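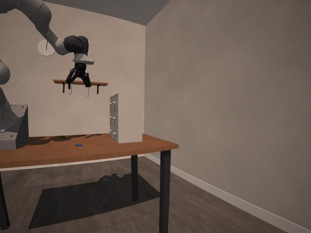
Laut Preltwood kostet der Greifer extra, schrieb mir Mundari_Nord auf meine erste Frage, und ich solle das gleich mit einplanen. Na super! Deshalb frage ich jetzt lieber noch mal in die große Runde.

Ich will für unsere kleine Werkstatt einen Tischarm anschaffen, der Kleinteile aus Schubladen holt und aufs Regal legt. In der Simulation sieht das schon ganz ordentlich aus, Arm auf dem Holztisch, Schubladenschrank hinten an der Wand, Brett darüber. Das Angebot von Vasseur liegt bei 3.701 Euro, aber was kommt da noch dazu? Und reicht ein normaler Tisch, oder brauche ich ein Gestell? Bis Juli muss das Geld ausgegeben sein.
werkbank_sued, 2018-02-19

schraubenkiste
Hab auch einen von Vasseur. Bei mir kamen 403 Euro obendrauf, für Greifer, Fingerpads und Versand. Den Not-Halt hatte ich vergessen, den musste ich später nachbestellen - also gleich mit anfragen! Zum Tisch: Fuß richtig verschrauben, und wenn die Platte wackelt, kannst du die Genauigkeit vergessen. Ich hab meinen hinten an der Wand festgedübelt, seitdem ist Ruhe. Und rechne rund fünf Wochen Lieferzeit ein.

Lötfee
Schieb in der Simulation mal den Schrank hin und her, bevor du irgendwas bestellst. Die Schubladen zeigen bei dir ja zum Arm hin, das ist schon mal gut, aber kommt er auch ganz unten noch ran, wenn eine offen steht? Bei mir ging das nicht, ich musste zwei Schubladen leer lassen (ärgert mich bis heute). Und frag Vasseur nach der Reichweite mit Greifer, im Datenblatt stand bei mir nur die ohne.

k_punkt
nimm zeramness, ist billiger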